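3.2 Colour retention in dyed cotton after repeated laundering

Cotton from two mills, Zanasel and Dağdelen, was dyed to the same deep red recipe and washed at the Clerkuvden laboratory between March and June. Each mill supplied 375 g of knitted fabric, cut into strips before dyeing. Deep reds were chosen for the trial on account of their tendency to bleed in the early washes. Figure 2 gives everyday instances of the colour family. 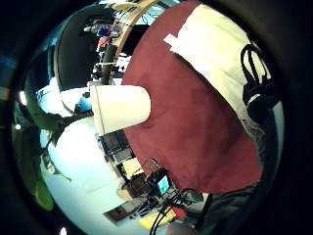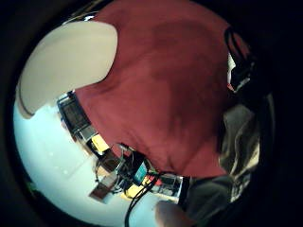
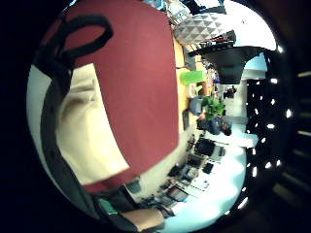

Figure 2. Red tones at close range, indoors. Each view includes a large area of red.

Does a cooler wash preserve the dye for longer? In this trial it did, but the gain was small after the first 25 cycles. Strips washed at the lower setting kept more of their depth in the early cycles, when unfixed dye is still leaving the yarn. Beyond that point the two temperature groups faded at nearly the same rate, and the remaining loss followed abrasion in the drum more closely than heat.

The Zanasel strips bled more in the first two washes and then settled. The Dağdelen strips lost colour more evenly. We attribute this to the tighter twist of the Dağdelen yarn, which takes up dye slowly and holds less of it near the surface. Water hardness was not varied. The supply at Clerkuvden is soft, and a repeat with the harder water at Flanumau would be needed before the result is applied to household washing there. Drying was in shade throughout, so light fading is excluded from the values in Section 3.3.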